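家里的机械臂，先别急着让它聪明

我在家里搭机械臂搭了两年多，后来搬到一个叫 Drurnside 的共享工坊，和几个人合用一张台子。这篇文章想说一个看法：个人或者小工坊做机器人，大部分时间应该花在台面上，花在夹具、胶带、架子和线上，而算法可以等一等。这个看法在我们工坊里有人同意，也有人不同意，两边的理由我都写下来。

先说我自己是怎么走到这一步的。

第一台臂是在厨房旁边的小桌上装的。四月到手的套件，六个关节，舵机是便宜货，底座用两个木工夹夹在桌沿上。那时候我每天下班回来调两三个小时，调的全是软件：换模型，改参数，重新标定相机，再换模型。抓一个杯子，有时候行，有时候不行，不行的时候我就去翻代码。翻了将近两个月，才发现桌子本身有问题。那张桌子四条腿不一样高，我吃饭的时候胳膊一压，桌面就往左歪一点，底座跟着歪，标定也就白做了。我拿一块硬纸板垫在桌腿下面，当天晚上的结果就比前两个月都好。

这件事让我很不舒服，因为它一点技术含量都没有。我学过控制，写了好几年程序，问题却出在桌腿上。后来和别人聊，发现大家多少都有类似的经历。Yaw Sarpong 的臂总是在下午抓偏，他查了一个星期，最后是窗帘的问题，西晒的时候桌面反光，相机把杯沿认错了。Dede Adjei 那台是线的问题，电源线从臂的后面绕过去，转到某个角度线就绷紧，把末端往回拽几毫米。几毫米对搬箱子没有影响，对抓杯口就是抓到和抓不到的差别。

搬到 Drurnside 以后，我们定了几条很土的规矩。台面要铺一层不反光的东西，颜色要单一。台面上要有看得见的记号，人能看见，相机也能看见。任何放在台上的架子，要么固定，要么有办法在挪开以后放回原位。拿来抓的东西，先用轻的、不怕摔的。这几条写在一张纸上，贴在门后面，字是 Fuseini Aryee 写的，他的字比我们的都好认。

我们现在主要做的是杯子。任务很简单：把塑料杯从台上拿起来，倒扣到沥水架上，或者反过来，从架子上取下来摆到台面上。选这个任务，是因为家里真的有人需要。Selorm Ankrah 的母亲手腕不好，洗完杯子往架子上放，是她每天最烦的一件事。Selorm 给这个项目起了个名字叫 Farnura，什么意思他没有解释过，我们也就这么叫着。
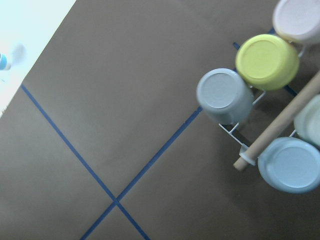
Farnura 的台面：棕色底面，蓝色胶带交叉成一个 X，白色沥水架上倒扣着杯子。

胶带是油漆工用的那种蓝色美纹纸，手贴的，边缘不算整齐。有人看了会觉得简陋，建议我们打印一张标定板，或者直接在台面上刻线。标定板我们也有，标定的时候用，用完就收起来。胶带的用处不一样，它是给人看的。人弯腰放一个杯子，眼睛不会去读坐标，会去找一个交叉点。胶带撕了可以重贴，贴歪了也知道歪在哪里。刻线就没有这个好处，刻错了要换台面。我们一共换过四种做记号的办法，试过记号笔，试过贴纸圆点，试过打印的方格纸，最后留下来的是胶带。方格纸的问题是会卷边，贴纸的问题是太小，记号笔的问题是擦不掉。

架子也是一样的道理。白色的细铁丝沥水架，对相机并不友好。铁丝细，间隔多，深度相机经常把它看成一片碎点。如果我们的目标是做一个好看的演示，早就应该换成一块实心的板，上面开几个圆孔，杯子一放就进去。Yaw Kyei 一直主张这么做，他的理由我认为是成立的：先在容易的条件下做通，再往难的条件上走，这样每一步出了问题都知道是哪一步。他用木板做过一个，打了孔，磨了边，臂在上面放杯子，几乎不失手。

但我还是主张用真的沥水架。家里的厨房不会为了一台机械臂换掉架子，Selorm 的母亲也不会。如果在木板上做通了，再换到铁丝架上，前面调好的抓取高度、松手的时机、靠近的角度，差不多都要重来。我们真的重来过一次，花了 13 个晚上。这 13 个晚上里面没有学到多少新东西，主要是在把以前的数字改成另一套数字。从那以后我就觉得，台面可以简化，光线可以控制，但任务里面的那个对象，也就是杯子和架子，最好从第一天就是真的。

架子上那根木棍，也常有人问。浅色的圆木棍，横过架子，从下面两排杯子之间穿过去，靠一头的位置有个白色塑料小件把它和铁丝连在一起。这类小东西在图纸上没有位置，在软件里也没有位置，可是每加一个，路径就要重新想一遍。杯子和杯子之间有了一根棍子，夹爪下去的空间就变了。我以前会把这种事看成麻烦，现在看成任务的一部分。厨房里的东西都是这样，总有一个挂钩、一根绳子、一个后来加上去的小件，没有哪个架子是干干净净地等着机器来用的。

关于杯子的颜色，我们也争过。现在用的几个杯子，有黄绿的，有灰蓝的，有薄荷绿的，都是塑料杯。黄绿色最容易认，粉白色的最难，和白色架子混在一起，边界很模糊。Dede 提议把粉白色的拿掉，我没有同意。理由和前面一样，家里什么颜色的杯子都有。但我承认，如果只有一个人、一张桌子、每周两个晚上，从一个颜色鲜艳的杯子开始是合理的。我反对的是做到后来还只有那一个杯子。

再说钱和时间。我们整个台子，不算臂和电脑，买材料花了 156 块，胶带还剩大半卷。这笔钱带来的改善，比我之前换那块显卡带来的多。换显卡的时候我很高兴，跑得快了，可是抓杯子该偏还是偏，只是偏得更快一些。我不是说显卡没有用，训练的时候当然有用，只是次序问题。很多人一上来就问用什么模型、多大的数据，很少有人问桌子稳不稳、灯装在哪里、杯子倒了谁来扶。

杯子倒了谁来扶，这个问题值得单独说。在家里做，每一次失败都要人去收拾。如果收拾一次要一分钟，一个晚上就做不了多少次。我们后来用胶带交叉点当起始位置，摆杯子的人不用想，手一放就到了，收拾的时间短了很多。真正限制进度的，经常就是这种事。大公司可以雇人专门摆杯子，我们没有，摆杯子的人就是写代码的人，他摆累了，代码也写不好。

反对我的意见，最有力的一条是 Fuseini 提出来的。他说，把台面弄得这么规矩，机器学会的是这张台子，换一个厨房就不行了。棕色的底面，蓝色的胶带，固定的灯，这些东西厨房里一样都没有。如果相机一直看着蓝色的 X，它很可能就是靠着那个 X 在找位置，而不是靠着架子和杯子。

他说得对，我没有很好的回答。我们做过一个简单的检查，把胶带撕掉，台面换成一块旧桌布，其他都不动。结果明显变差。说明它确实在某种程度上依赖台面。后来的办法是，胶带隔几天就换一个位置，有时候贴，有时候不贴，底面也换着铺。这样人摆东西慢了一点，但结果没有那么脆弱。这和我前面说的台面要规矩有矛盾，我承认。我现在的想法是，先规矩，让自己弄明白每一个失败是什么原因，等失败的原因大部分都说得清楚了，再一样一样地放开。Fuseini 认为应该更早放开。到什么时候算合适，我们还没有一致的看法。

还有一种反对意见，来自不在我们工坊的人。他们说，家里做机器人没有意义，再过几年，商店里就能买到会洗碗、会放杯子的机器，比我们做的便宜，也比我们做的好。可能是这样。我在 Nirnwood 的一次聚会上听人讲过类似的话，讲的人准备得很充分，有图有表。我的看法是，买来的机器也要放进一个具体的厨房，那个厨房里有那根木棍，有那个粉白色的杯子，有一条歪腿的桌子。到那个时候，总要有人知道应该垫哪条腿。我们花的时间，有一部分就是在学这个。

另外，自己做的东西，自己能改。Selorm 的母亲希望杯口朝下，但是她常用的那一个要放在最靠外的位置，她伸手就能拿到。这种要求写在任何产品说明里都显得多余，在我们这里就是改两行配置，再在架子上试几遍。她提了这个要求以后，我们用一个周末改好。她来看过一次，看了几分钟，说慢。确实慢，她自己放一个杯子的时间，臂刚刚移到杯子上方。

慢的问题我暂时不打算解决。舵机的上限在那里，快了就抖，抖了就碰倒旁边的杯子。隔壁的 Asamoah 小组用的是更好的电机，速度快很多，他们的台子也比我们的重，底下是一块石板。Yaw Sarpong 想在 12 月之前换电机，我的意见是先把台子加重，再谈电机。轻台子上装快电机，抖的是整张桌子。这件事还要再商量，预算只够做其中一样。

如果你也准备在家里开始，我的建议都是很具体的。把臂固定在墙上或者重的台面上，不要用夹子夹在餐桌边。买一卷美纹纸胶带。线从上面走，留出余量，让每个关节转到头都不绷。拍照记录台面，每次改动以后都拍一张，不然过两个星期你不会记得架子原来放在哪里。玻璃杯等到最后再用。模型先用现成的，能跑就行，跑不好的时候，先看桌子，再看灯，再看线，最后看代码。

我自己的台子现在还有两处没有弄好。一处是架子的脚，在底面上会滑，碰一下就移位，打算在脚下面垫一点橡胶。另一处是灯，现在只有头顶一盏，杯子下面还是有影子，深色的影子落在底面上，相机偶尔会把它当成东西的边。想在侧面加一盏，还没有找到合适的位置，伸出来的灯臂总是挡着机械臂转身。Dede 说可以从书架上吊下来，下次去的时候试一下。

2026年8月3日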